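How a Computer Learns Where a Hand Is

If you shut your eyes and touch your nose, your finger gets there without any trouble. Your brain keeps track of where your hand is all the time. A computer has no such sense. If we want software to learn how people pick up cloth, it must first be told, many times each second, where the picking hand is and which way it points. Working that out is called tracking.

The pattern that works like a name tag

The easiest way to track an object is to put a marker on it. A marker is a square with a pattern of black and white blocks. Black and white are used because the difference between them is easy for a program to find, even when the light in a room changes.

The software does its job in this order:

1. It looks through the camera picture for shapes with four straight sides.
2. It reads the blocks inside each shape. Every pattern stands for one number, so the program knows which marker it has found.
3. It measures the shape. A marker that is far away looks small. A marker that is turned looks squashed on one side.
4. From the size and the squashing, it works out the distance and the tilt.

Step 4 is geometry, the same kind you use with a ruler and a protractor. The answer is called a pose. A pose has six numbers: three for where the thing is (left or right, up or down, near or far) and three for how it is turned.
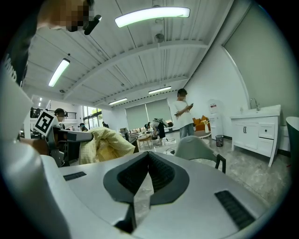 Olga Troncoso
Perception software engineer, Mornik project, Gronenville

A camera on a gripper sees a great deal that has nothing to do with the task. Ceiling lights, a sofa, chairs, window blinds and people all end up in the same picture as the marker and the cloth. To a program, a picture is only a grid of numbers, one set of numbers for each dot. Nothing in the grid says "sofa." The marker finder throws away every shape that does not fit its rules. A window has four sides too, so it may pass the first test, but it has no block pattern inside and fails the second.

Curved edges

Some cameras use a very wide lens. It takes in more of the room, but it bends straight lines, most of all near the corners. This is a problem for step 1, which looks for straight sides. Before the search begins, the software can unbend the picture. It uses a table of measurements made for that one lens. Making the table is called calibration, and it is done by showing the camera a flat checkerboard at many angles. Taner Sarıgül, who wrote our calibration tool, asks for 60 views of the board. If the table is wrong, every pose that comes after it is wrong as well.

Why a cube?

A flat marker has a weakness. Turn it edge-on and the camera sees only a thin line. A cube fixes this. With a different pattern on each marked face, there is usually at least one face turned toward the camera. The software knows the size of the cube and which pattern belongs on which side, so one clear face is enough to give the pose of the whole cube. Two faces give a better answer - the program can check one against the other.

The cube is fixed firmly to the gripper. The distance from the cube to the tips of the jaws never changes as long as the jaws stay at the same opening. The program adds that distance to the cube's pose and gets the place where the jaws meet the cloth.

Each gripper needs its own patterns. If two cubes carried the same ones, the software could not tell left from right.

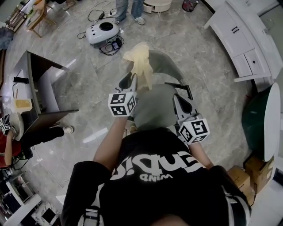

What happens when a marker is hidden

Cloth is a hard thing to work with. It folds, hangs and covers things up, and sometimes it covers the marker. Then there is no pose for that moment. The software has two choices. For a short gap it can guess, by drawing a smooth path between the last good pose and the next good one. For a long gap it should not guess. It marks that part of the recording as missing.

Our limit is 500 milliseconds, or half a second. Herman Teoh picked that number after testing shorter and longer ones. A hand can change direction more than once in a second, so a longer guess is often a bad guess.

From poses to practice

One full try at a task is called an episode. The set described in this explainer has 3,104 episodes, and a checking program reads each one. It looks for missing poses, and for jumps. If a gripper seems to move across the whole room between two pictures, a marker was misread and the episode goes into a separate folder for a person to look at.

The episodes that pass are given to a learning program. It compares the pictures with the poses and adjusts itself until it can predict the next small movement.

Words to know

Calibration: measuring a camera so its pictures can be corrected.
Episode: one recorded try at a task.
Marker: a printed pattern that software can find and read.
Pose: where a thing is and how it is turned.

Last checked September 2019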